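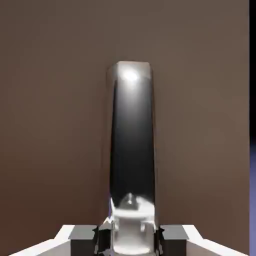

Cabinet door policy: 207 out of 228 in simulation, and I don't believe it

Posted by Ehsan Dogar in Simulation and Control
Tuesday, April 15, 2025

I took over a door-opening policy from a colleague who moved to another team. It was trained in Flonulis on the Ivstead cabinet set, with a wrist view and a fixed side view as input, plus joint positions. The report that came with it says 207 successes out of 228 rollouts. Everybody here is pleased with that number except me.

My trouble is with what the wrist view gives the network. Up close, a glossy black surface fills the middle of the view, with bright reflections across its lower part and a flat brown wall behind it. I can't see how anything learns depth from that. My guess is that the policy has mostly memorized where the handle sits and hardly uses the images at all.

The success check worries me too. It reads the hinge angle from the simulator state and passes the rollout as soon as the angle goes over the threshold, for a single step. It doesn't ask whether the fingers are on the handle. The side view has the fingers at the thin black loop with the door standing open, and I still couldn't tell you from one still whether the handle is being pulled or the panel is being pushed.
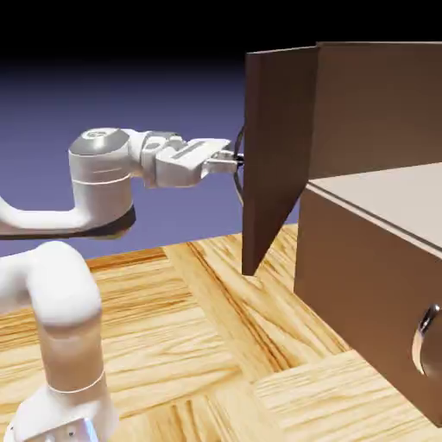
Veerle Willems
Push or pull is something you can log, so log it. Flonulis will give you contact pairs per step. Write out the finger-to-handle and finger-to-panel pairs with the hinge angle next to them, and count a success only if the handle contact was there while the angle was growing and the angle then held for 10 steps. I would expect your 207 to drop. How far, I won't guess.

For the memorizing question, run three sets on the same seeds:

Wrist view replaced with a constant gray
Side view replaced with a constant gray
Both views left alone, cabinet shifted a little from where it was in training

If the first set scores the same as the baseline, the wrist view is decoration. If the third one collapses, you have your answer – and you should check whether the cabinet pose was ever randomized. Ours was switched on in the config in September and the loader ignored the field.

Koster
just turn up the domain randomization, fixed it for me

Ehsan Dogar
Fixed it measured how? With the same success check?

Koster
yes the default one

Yamila Benítez
I'd be careful with the gray test. A network that has never seen a constant input can fall apart for that reason alone, and then you'll credit the camera with more than it does. Swap in wrist frames from a different rollout instead. The pixels stay normal and only the link to the current state is broken.

Also, 200 rollouts on one cabinet model tell you about one cabinet model. Hold a few out before you show anyone a new percentage.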